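Packing Trials Continue at Nullberg

The Nullberg site has entered the second stage of its packing automation program. Since June, staff on the small-goods line have recorded 926 handling sessions, which the Tromard system uses to learn how items are picked up and placed.

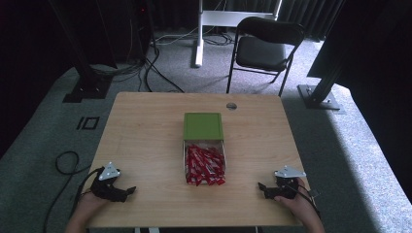

Staff schedules will change before staffing levels do. Rima Hourani, line supervisor, confirmed that packers assigned to recording work keep their present grade and hours. Operators hold one gripper in each hand, and jumbled stock such as the red wrapped sticks in the green-lidded box remains a manual task for now. Questions about reassignment should be sent to Kauko Savolainen in Personnel.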